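The Arm Is the Cheap Part

Every capital request for a robot begins with a number somebody likes. At Rutura, a catering supplier that wanted help filling breakfast trays, the number came from a brochure, and it stayed likable until Raluca Husar opened a spreadsheet.

Husar runs purchasing there. Her first draft had 2 lines on it: robot, delivery. By July it had 30. There was a line for grippers and another for spare grippers. There was a line for the table, which had to be bolted down, and one for the person who would come and bolt it. The floor got its own tab.

"I was asked why a robot needs a chair," she says. "The chair is for the operator. The operator was line 12."

Vendors are not hiding any of this, exactly. Ask Baltari for a full quote and you will get one, eventually, with the training days on page four. Nazari puts them on page one and loses bids for it. Ovidiu Bucur, who has bought equipment for three food plants and regrets roughly one of them, tells clients to set aside as much for trials as for hardware, then to look sad and set aside more.

Trials are where the money goes quietly. A pastry is a poor colleague for a machine – it flakes, it bends, and no two are the same shape. Somebody has to lay out the work, reset it and lay it out again, and that somebody draws a salary.
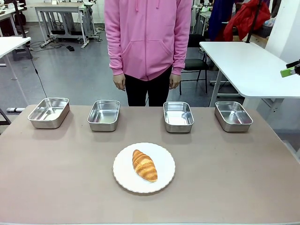 Husar budgeted $3,000 for trial consumables and was told by finance that this was a lot of breakfast. She kept the line. She also added one for stainless trays, having learned that the kitchen would not lend its own twice.

Bucur's other rule is to price the day the robot is down. Who does the job then, and are they still on the payroll? Rutura kept its morning crew through the first year, a decision that ruined the payback chart and pleased the morning crew.

The request was approved on its third trip upstairs. Line 30 is labeled "other," and Husar has already spent it.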